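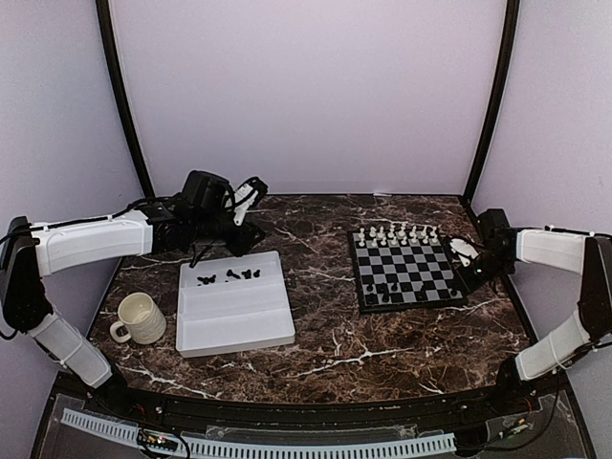
About Holler

Holler designs, installs, measures and maintains audio-frequency induction loop systems, usually called hearing loops. We also carry out the speech reinforcement work that tends to go with them: microphones, mixers, small public address systems and the cabling between them. We work in places of worship, council chambers, ticket offices, lecture rooms, theatres, surgeries and courts.

We employ eight people. Five are installation and test engineers, one runs design, one runs the stores and repair bench, and one handles quotations and scheduling. We use no subcontractors for loop work. Where a floor has to be lifted or chased, the building owner's contractor does this to our drawing and we lay the conductor ourselves.

What a hearing loop does

A loop amplifier drives a current through a conductor laid around or beneath the listening area. The current produces a magnetic field that varies with the audio signal. A hearing aid switched to its telecoil setting picks up the field and turns it back into sound, shaped to the user's own prescription. The microphone is placed close to the talker, so the user hears speech with much less of the room in it.

The system is simple in principle and often poor in practice. The common faults are a field that is too weak, a field that falls away in the middle of the room, a loss of high frequencies caused by metal in the floor or ceiling, and background hum from other electrical equipment. A fifth fault is that the microphone has been unplugged. All of these can be found in less than an hour with the right instrument, and most of the work we are called to start with is finding them.

How the company began

Holler grew out of the service department of Cladarero, a sound equipment hire firm which supplied conferences and touring shows. Cladarero had fitted loops for its regular venues as a sideline, and by the time it closed its hire business the loops were producing more enquiries than the loudspeakers. Four of the service staff took over the test equipment, the van and the maintenance contracts, and traded from the same yard under the new name. Two of the four are still here.

The maintenance contracts shaped the company. Looking after systems that other people had installed meant that we saw a great many failures before we had built much ourselves, and the job records from that period are still used when we train new engineers. Wire routed beneath a doorway without protection, connections buried in plaster and amplifiers shut in unventilated cupboards account for a large share of them.

We now maintain some 200 systems, of which a little under half are our own installations.

Design

Every permanent installation begins with a site survey. We lay a temporary loop on the floor, drive it from a portable amplifier and measure the field at listening height on a grid. We also measure the magnetic background noise with the building running as it normally would, including lighting dimmers, lifts and heating controls. If the background noise is too high for a loop to be useful we say so in the survey report and recommend either that the source is dealt with first or that an infrared or radio system is used.

From the survey we choose one of three arrangements. A perimeter loop is a single conductor around the edge of the area. It is inexpensive and suits small rooms with little structural metal. A figure-of-eight loop controls the field better across wider rooms, but leaves a null along its central conductor, which can usually be placed under an aisle. A phased array uses two sets of overlapping loops driven with a phase difference between them. It gives an even field over large areas and limits the spill into neighbouring rooms, at the cost of more conductor and a second amplifier channel.

Spill matters more than many clients expect. In a building with several consulting rooms side by side, a perimeter loop in one can be heard clearly in the next. For confidential spaces we design to a spill limit agreed in writing and include measurements from the adjoining rooms in the handover file.

Design is led by Lâm Trương, who joined from Cladarero's workshop and wrote the calculation sheets we use for metal loss. Drawings are issued in plan with conductor routes, feed cable lengths, joint positions and amplifier location. No joint is permitted in any position that cannot be reached after the floor covering is down.

Equipment

Most of our fixed installations use Toretel amplifiers. They are current-drive units, so the output stays constant as the impedance of the loop rises with frequency, and the range covers everything from a counter to a large hall. We hold spare units of each model we have installed and can normally replace a failed amplifier on the first visit.

For counters and help points we use a small vertical loop fixed below the counter surface on the customer's side. The position is set with the meter on site. A short distance in either direction can change the orientation of the field at the ear enough to make the system useless, and a dimension taken from a catalogue is not a substitute for a reading.

Conductor is either insulated stranded cable, for voids and screeds, or flat copper tape, for use beneath carpet and vinyl. Tape is covered with printed warning tape along its full length. We ask that flooring contractors are shown the route before they begin. Where they have not been, we usually hear from the client within the month.

We do not sell equipment over the counter or by post, and we do not supply systems for others to install.

Measurement and handover

A system is commissioned with a test signal and then with speech. The field strength on peaks should reach 400 milliamps per metre at the reference point, with the variation over the seating area and the frequency response kept inside the limits of the current standard. We take readings at the positions marked on the drawing, at seated height or standing height as the use of the room requires, and at both where people do both.

Readings are entered on site into Hầu, our own job record system. Hầu began as a spreadsheet for keeping survey grids in order and now holds drawings, readings, amplifier settings, photographs of the rack and the full visit history for each system. The name was chosen by the person who wrote the first version and has never been changed. Clients receive a copy of their record as a plain document and do not need any software from us to read it.

The handover file contains:
The as-fitted drawing
The table of readings, with the meter's serial number and calibration date
Amplifier settings, written down and also marked on the unit
A one-page sheet for the people who will use the system day to day
Signs, with a note of where each one is fixed

The one-page sheet is the part most often lost. We keep the text on record and will send another on request without charge.

Maintenance

Contract clients have one full visit a year. The engineer repeats the commissioning readings at the same positions, compares them with the original figures, inspects the amplifier and feed cable, checks every microphone that feeds the system and replaces worn signs. Any drop is investigated and not simply turned up at the amplifier – a falling reading often means a damaged conductor or a joint beginning to corrode.

Theatres and schools generally ask for their visit when the building is quiet. October is our busiest month for places of worship. Bookings for that month are best made well ahead.

Faults reported before 4 in the afternoon are looked at the same day, by telephone in the first instance. Many are cleared in that call. We ask for the state of the indicator lights on the amplifier, so it helps if the caller can stand in front of it.

We also take on systems installed by others. The first visit is charged as a survey, and the system is accepted on to contract once it meets the standard or once the client has agreed in writing to the limits that apply.

Training

Staff who work at a counter or run a meeting should know how to tell whether their loop is working. We run short sessions on site, covering what the telecoil setting does, how to use a loop listener, how to place a microphone and what to say to a visitor who reports that they cannot hear. The session includes time with the listener in the actual room. Most groups find the dead spots for themselves.

New engineers at Holler spend their first months on maintenance visits with a colleague before taking on any installation. They are then assessed on a survey, a design and a commissioning, each checked by repeat measurement.

Premises and access

Our office, stores and repair bench share one ground-floor unit with level access from the yard. The meeting room has a figure-of-eight loop and the reception counter has its own. Both are on the same annual schedule as our clients' systems and the readings are pinned up beside the door. Visitors with equipment for repair should ring beforehand so that a bench slot can be kept.

Enquiries can be made by telephone, email or text message. For a survey, please send a floor plan if one exists, the use of the room, the floor construction if known, and a note of any rooms next door where overhearing would be a problem.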